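Mundance Measuring Pages
Grids: finding a place on a flat surface

A grid is a set of straight lines that cross each other. The lines divide a surface into smaller shapes called panels or cells. Maps have grids, and so do chessboards and squared paper. A table top can have one too.

A grid has two sets of lines. On a table, lines that go from the near edge towards the far edge are called lengthwise lines. Lines that go from side to side are called crosswise lines.
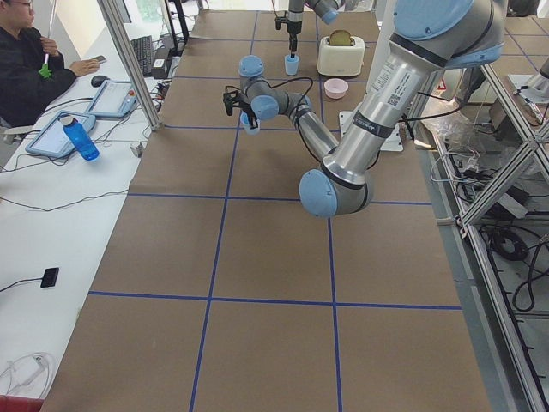

Page last changed: July

The table has two long lengthwise lines and five crosswise lines, all dark blue. They can be used to say where an object is. One light blue cup stands close to the place where a lengthwise line meets the third crosswise line. The small pink bowl is beside a lengthwise line and in front of the toaster. The other blue cup is to the left of the toaster.

"In front of" and "to the left of" compare one object with another. If the toaster is moved, those directions stop working. A direction that uses the grid still works, as the lines stay where they are.

What is a crossing?

A crossing is the point where two lines meet. Another word for it is an intersection. Lines drawn with a pencil are thin, so their crossing is very small. Tape is wide, so two strips of tape cross in a small square.

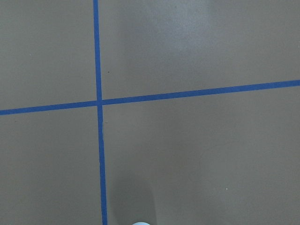

Two strips of blue tape and their crossing. The square in the middle is darker than the tape on either side.

Two lines that cross make four regions. To name them, say upper left, upper right, lower left and lower right. Add a third line and there may be more crossings to choose from, so each crossing needs its own name. The usual method is to give letters to one set of lines and numbers to the other. Crossing B3 is then where line B meets line 3.

Why do the lines look slanted?

A line can look different from different places. When you look across a surface at an angle, the far part seems smaller than the near part. A strip of tape can seem to get wider as it comes towards you. This effect is called perspective. 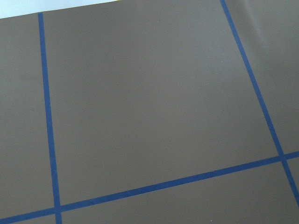

Three strips of tape seen at an angle. They cross at two points.

Counting lines and cells

A row of 2 cells needs 3 lines: one at each end and one between the cells. A row of 10 cells needs 11. A square grid with 11 lines each way has 100 cells.

Try it

1. Draw a square with sides of 400 mm on a large sheet of paper.
2. Mark every 40 mm along all four sides.
3. Join the opposite marks with a ruler.
4. Letter the lines going up and number the lines going across.
5. Put a cup on one crossing and write down its name.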